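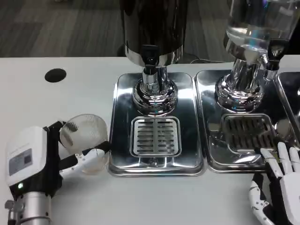
Budget round for the drinks bench opens in May and I want the list settled before then, so these are my working notes. The table is the one thing we don't need to replace. The white top is flat, wipes down easily and has the cable hole at the back left corner, which matters more than I thought when I first priced furniture. What does need thinking about is how close together the dispensers stand. With the drip trays nearly touching along their edges, the left hand has to hold the cup at the dark dispenser while the right hand stays up over the front of the next tray. If we buy wider trays we lose that, and if we buy a longer table we pay for a table. Pencilled in: keep the trays, keep the top.

Cups. We have been using the clear plastic ones with the fine ribbing. They are cheap and they are easy to get hold of, but they are light, and a light cup moves if the thumb arrives before the fingers do. Lendham does a box of 80. I have put down 3 boxes for the year. I'd also like a few heavier ones with straight sides to compare, and those can come out of the consumables line.

Dispensers. The two quotes are from Vemau and Pichler. Vemau wants to sell us the whole station (container, base, tray, grate) as one item and won't split it. Pichler sells the parts separately, and the taps are 46 each. I don't expect to need containers at all this year. Taps I do expect to need, because they get opened and closed here far more often than in a breakfast room. So Pichler for spare taps, and no to Vemau unless they change their minds about splitting.

Things to check before ordering taps:
Thread size on the present ones. Take one off and measure it, don't trust the catalogue.
Lever length. The short lever and the long lever are different part numbers.
Whether the nozzle sits at the same height. A different height means redoing the cup positions.
Delivery time. Pichler were slow last time.

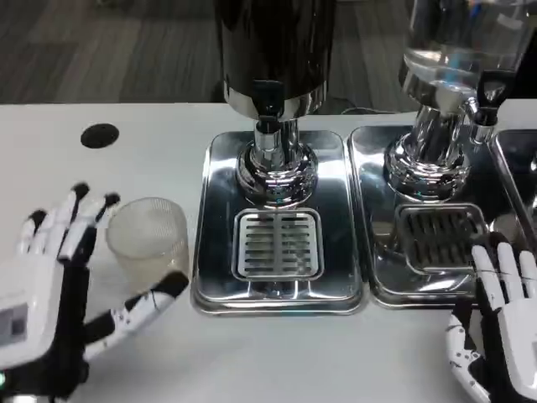
Left hand at the cup, start position to the left of the middle tray.

The start position is worth a line in the plan even though it costs nothing. At the moment the cup goes down by eye. That is fine for one person working alone, but two people put it in two different places, and then we argue about whether the grasp got worse or the cup moved. I looked at buying a printed mat. It isn't needed. A small ring of tape will do, or a shallow locating ring if the workshop has an afternoon free. Not going on the list.

Hands. This is the large item. The Nudia service contract comes to 2412 for the year and covers both hands, with fingertips and finger joints included. Wrist cabling is extra, which I only found on the second page of the quote. I went back and forth on whether to take the contract or keep the money aside and pay for repairs as they come. Arguments for the contract: we know the figure in advance, and they send parts without waiting for a purchase order. Against: they want the hand posted back for anything beyond the fingertips, and with one hand away the bench can do half its work at best.
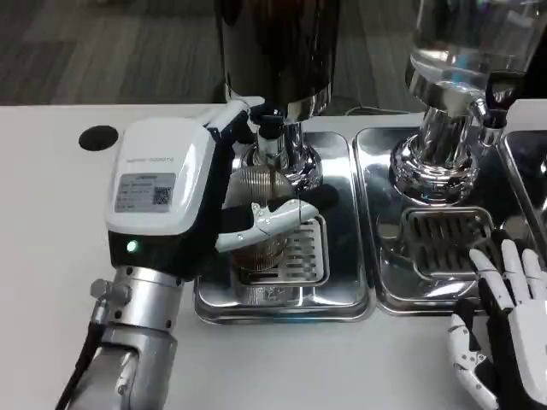

For now I would take the contract and ask Nudia to put a loan hand in writing. If they won't, I would rather buy a spare set of fingers outright and do the simple swaps ourselves. Either way the request goes in as one line so that it doesn't get trimmed in pieces.

Coffee and water. Small money, but it should be on the budget and not on somebody's own card. Coffee is the better test liquid because you can see the level through the side of the cup. Water is easier to clear up. We need both. Add cloths, and something to stand the used cups in.

Splash protection. Had this down as a wish item last year and it was cut. I'm putting it back in, only a sleeve for each wrist this time and not the full cover. The hand works right under the spout and the wrist is close behind it. Ask Nudia whether a sleeve affects the cover on the hands before buying anything, and get the answer by email.

Floor. The carpet under and behind the bench is a nuisance with coffee. Estates quoted for vinyl and it came out of a different pot, so leave it off our list, but chase it. A mat would do in the meantime if it lies flat and leaves the cable at the back where it is.

Still open: the loan hand, tap thread, sleeve material. Figures to be typed up once Pichler confirm carriage.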